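Equipment update for Dalia Belhaj, March

Dear Dalia,

Thank you again for being so patient with us over the winter. We have now settled most of the questions you raised about the gripper purchase, and I'm happy to say the numbers look kinder than they did. Lastel quoted us $700 for each hand-held gripper, and Mylene and I would like to buy 2 of them from this year's money - one for the tool tasks and one kept as a spare. 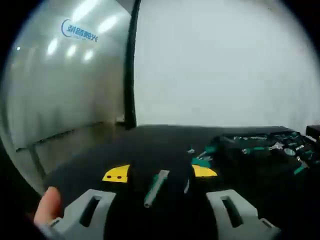 Hand-held gripper with yellow fingertip pads, at the tool case.

The pads are the part I'd ask you to think about with us. Braulio feels strongly that we should budget for extra sets from the start, and after a good deal of back and forth I've come around to his view. Suston sells them at $14 a set, so a small supply won't trouble the budget much. Shipping for the whole order comes to $205, which I had left out of my last report - my apologies for that!

The robot arm itself can wait until the Younis quote arrives. Could you let Mylene know if the gripper order may go ahead?

With warm thanks,
Marwa Nasr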